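Magnetic stirrer with heating block, keep it or go back to a plain hotplate?

Clurkiteck
November 2020
Finally set up my new bench corner and I'm so happy with it! Blue magnetic stirrer hotplate, round aluminum block on top, two knobs, two red displays. I've had it 3 weeks and I use it every evening (indigo and madder tests, mostly).

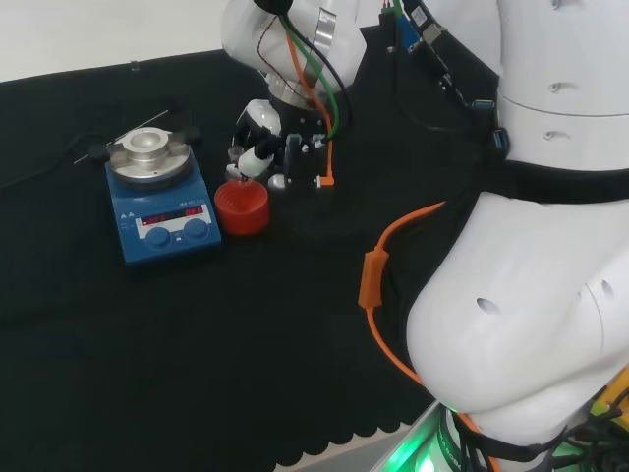 Stirrer on the black cloth, red cup next to it

Irano
Love the block! Mine only has the flat plate and my beakers wander all over. But a cloth under a hotplate? I'd put a tile down.

Clurkiteck
Only the housing touches it, and I stay under 22 minutes a run. The black hides dye drips so well!

Trindade
With Irano on this one. Cloth bunches up and spills soak in. Great stirrer though, those clamp arms look super handy.

Relex
I disagree, I've used cloth since June and just wash it. What size stir bar are you using?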